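7.4 Fault: grip lost on corded objects

The Gavholm hand grippers passed the Hebden bench test on plain blocks, and the supplier's sheet says a cord makes no difference. We doubt it. Of 1,236 logged grips at Netley, 37 ended in a drop, and the power cube comes up again and again. Work through the steps before you blame the operator.

1. Place the cube on the white board with its cable rising from the top or back. Keep both jaws clear. 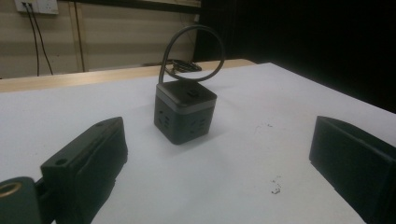
Kieran Ackroyd disagrees with step 1 and wants the cord taped down first, on the grounds that a free loop pulls the cube around and hides a weak jaw. Try it his way if you like — but log it as a separate run.

2. Check the screws in each finger. The self-test reports "OK" with a screw missing, so don't rely on it.

3. Bring the jaws toward the cube slowly. Stop if either finger touches the cable.
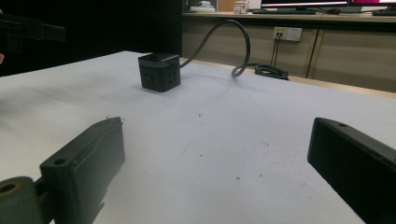

Fig. 7-3. Power cube and cable on the board, jaws apart.

CAUTION: Use a dead cube for this test. Never grip one that is plugged in.

4. Close one gripper on the cube and keep the other one open, away from the cable. 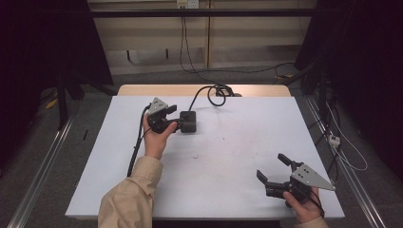

5. Hold for a count of 80, then lift slowly. If the cube turns, release it and write down which finger slipped first.

6. Repeat until you have 200 grips. Fewer than that and Drarnbridge will call it chance — they did in May.

NOTE: The 2.0 finger pads are sold as the cure. Lionel Lightfoot's results with them are in 7.5, and they are not much better.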